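사는 이야기 > 작업실 > 사진첩

책상 밑 컴퓨터를 열어 본 날

2026-02-16

오래된 데스크톱 한 대를 버리지 못하고 끌어안고 사는 분들이 저 말고도 꽤 계실 거라 생각합니다. 이 검은 본체도 Condus 사무실 책상 밑에서 오랫동안 표 계산과 송장 출력만 묵묵히 해 오다가, 새 컴퓨터에 자리를 내주고 Stondero 작업실로 넘어왔어요. 오늘은 이 본체를 두고 천천히 이야기를 풀어 보려고 합니다. 차 한 잔 옆에 두고 보시면 좋겠습니다.

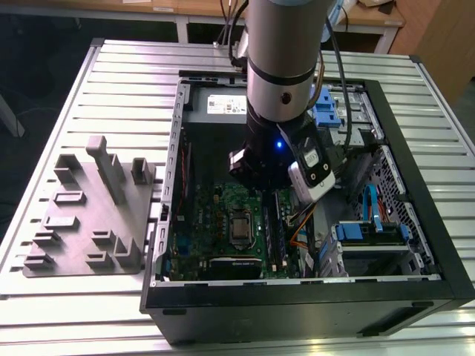

옆으로 눕힌 본체 속. 초록색 메인보드와 파란 드라이브 틀, 주황색 케이블.

저는 컴퓨터 속을 들여다볼 때 늘 케이블부터 눈으로 따라갑니다. 어디서 나와 어디로 들어가는지 한 번만 훑어 두면 나중에 다시 조립할 때 마음이 얼마나 편한지 몰라요. 처음 배울 때는 그걸 몰라서 선 하나를 들고 저녁 내내 끙끙댔던 기억도 있고요(결국 다음 날 아침 커피를 마시다가 자리가 떠올랐습니다).

그리고 부품을 만지기 전에는 꼭 전원선을 뽑고, 본체의 금속 부분에 손을 한 번 대 줍니다. 겨울에는 스웨터 때문에 정전기가 보통이 아니라서 저는 이걸 거의 인사처럼 하고 있어요. 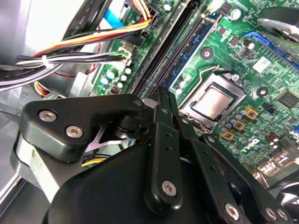

인사를 마쳤으면 그다음은 먼지 차례인데, 저는 부드러운 붓으로 구석부터 살살 쓸어 내는 쪽을 좋아합니다. 압축 공기도 편하지만 온 방에 먼지가 날리는 바람에 옆자리 Ching-wen Pan 님께 몇 번 눈총을 받았거든요. 붓은 문방구에서 파는 수채화용이면 충분하고, 다른 데 쓰던 붓은 섞어 쓰지 않으시는 게 좋습니다.

메모리는 처음 해 보시는 분들이 제일 재미있어하는 부품이에요. 홈의 위치를 맞추고 양쪽을 고르게 눌러 주면 되는데, 말은 쉬워도 처음에는 누구나 힘을 얼마나 줘야 할지 몰라 망설입니다. 저도 그랬고요! 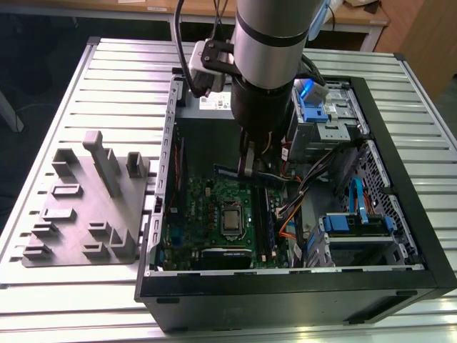 글·정리 Mamta Dhillon | Stondero 작업실 수리 담당

길쭉한 메모리 모듈이 슬롯 바로 위에 수평으로 와 있는 순간입니다. 아래쪽 검은 확장 카드에는 NVIDIA라고 적힌 작은 라벨도 보여요. 저는 이렇게 부품이 제자리 가까이에 와 있는 장면이 참 좋습니다. 퍼즐 마지막 조각을 손에 쥐고 있을 때의 기분과 비슷하달까요.

메모리를 새로 사실 때는 메인보드 규격을 먼저 확인해 주세요. 길이가 비슷해 보여도 홈 위치가 다르면 들어가지 않습니다. 저는 Zestton 부품 상자를 뒤질 때마다 규격을 적은 쪽지를 주머니에 넣고 가는데, 그래도 가끔은 엉뚱한 걸 집어 와서 먼 길을 되돌아가곤 합니다.
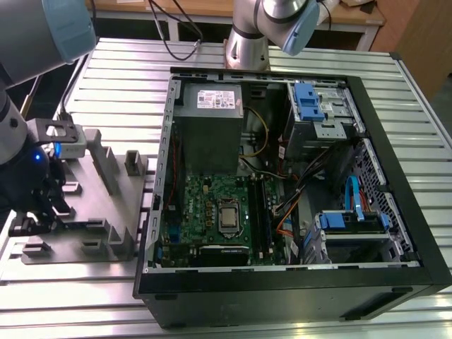 오래된 컴퓨터를 손보다 보면 속도보다는 정리하는 재미에 빠지게 됩니다. 나사는 작은 접시에, 브래킷은 따로, 케이블은 종류별로 묶어서 두면 작업대가 금세 단정해지고 마음도 차분해져요. 케이블 색도 은근히 도움이 되는데, 이 본체는 전원선이 노란색과 검은색이고 왼쪽 안벽을 따라 빨간 선이 한 줄 내려가서 멀리서도 길을 알아보기 좋습니다. 새 선으로 바꾸실 때 색을 섞어 고르시면 나중에 본인에게 고마워하실 거예요.

다음 사진첩에는 Sembiring에서 얻어 온 낡은 키보드 이야기를 실어 볼까 합니다. 키캡을 하나씩 닦는 일이 또 얼마나 끝이 없는지, 할 말이 벌써 잔뜩 쌓여 있어요. 집에 잠들어 있는 컴퓨터가 있으시면 댓글로 사연도 들려주세요.

공유 11 · 댓글 6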